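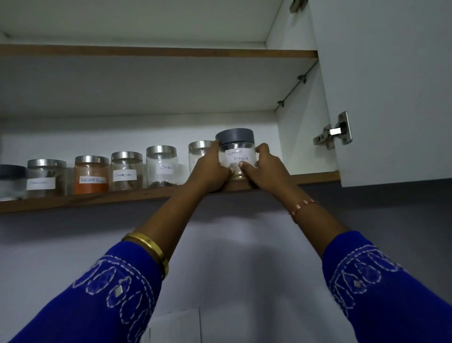

Hastik Corner Notes is a small website about the streets of Lennox: its corners, old storefronts, loading docks, church steps and the odd things bolted to the walls. It started as a box of index cards with one intersection on each. The cards are still in use, and the labels on them are written by hand, the same way a spice jar gets "Garam Masala" written on it so the right one comes down from the shelf. Each card lists the cross streets, what stands there now, what stood there before, and who told us.

The site covers the old part of town from the Collik Street bridge to the rail yard. We have 34 corners finished and 4 more in progress. A corner is finished when we have walked it, looked it up in the city directories, and talked to at least one person who lived or worked there. If two people remember it differently, we print both versions.
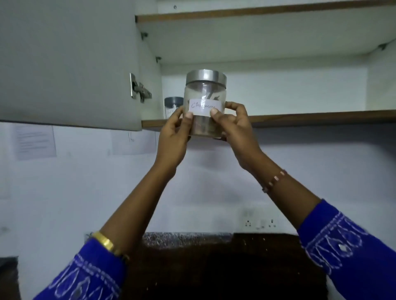

Most of the looking up is slow. The directories skip years, and house numbers on the east side were changed when the streetcar line came out. Wadulance Hardware, for example, shows up at three addresses and only moved once. We keep a list of problems like that and add to it when a reader writes in.

We also take pictures. There are 600 prints and slides in the collection, most of them given by families in the neighborhood. Originals are scanned and returned, usually within 30 days. Please write the street and the year on a separate sheet and leave the back of the print alone. 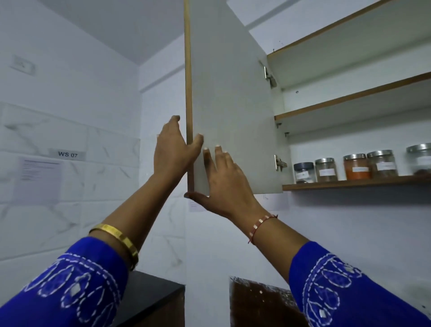 Niall Moncrieff
Editor and Photographer

I grew up two blocks from the rail yard and delivered papers on most of the streets covered here. I write the pages, make the scans and answer the mail. Corrections are welcome, especially on business names and dates. The next corner to go up is Collik and Third, where the shoe repair shop was.

Contact | © 2022 Hastik Corner Notes | Back to top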